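From: Natnael Mersha
To: Cilton Sourdough and Baking list
Date: Feb 20, 2026
Subject: Re: Starter sulking since I changed flour

Nobuhle Potgieter wrote:
> I moved my starter over to the Fandero whole wheat two weeks
> ago and it has gone flat on me. A few bubbles, a smell like
> nail polish, and it barely climbs the jar. I feed it once a
> day, a spoon of this and a splash of that. Is it dead? I have
> a 1000 gram bag of the stuff and would hate to be stuck with it.

Nobuhle,

It's not dead. Starters are very hard to kill, as anyone who has found one behind the mustard after a long vacation can tell you. Nail polish is the smell of a hungry starter complaining about the service.

My guess is that the flour is innocent and the spoon is guilty. Whole wheat gets eaten faster than white and drinks more water, so your usual spoon and splash now makes a smaller, stiffer meal for something with a bigger appetite. Get a scale. Keep 60 grams of the old starter, add 60 of flour and 60 of water, and do that morning and night for a week. Throw the rest in pancakes, or just throw it. I kept every scrap of discard one winter and ended up with crackers that could have re-roofed the garage. 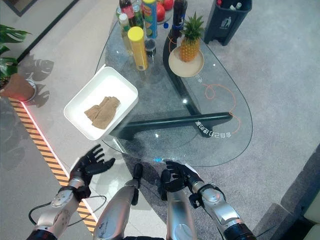

Should you go back to white flour in the meantime?

Half and half is plenty. A full switch makes the poor thing start over, and you'd be writing to us again in March with the same letter.

Two other points, neither of which you asked about. First, mark the jar with a rubber band when you feed it. I spent most of a year sure that mine never rose, when it was rising and falling again while I slept. Second, check your kitchen. Mine on Clundorero Street is fine in summer and a meat locker now, and the starter moves at about the speed of the city council. It lives in the oven with just the light on – please put a note on the knob. I have preheated one starter already and the jar did not come out of it well either.

As for the big bag, whole wheat goes stale quicker than white. Put half in the freezer and quit looking at it.

If it still won't double after a week of this, write back and I'll mail you some of mine, dried. It has no manners but it does rise.

Natnael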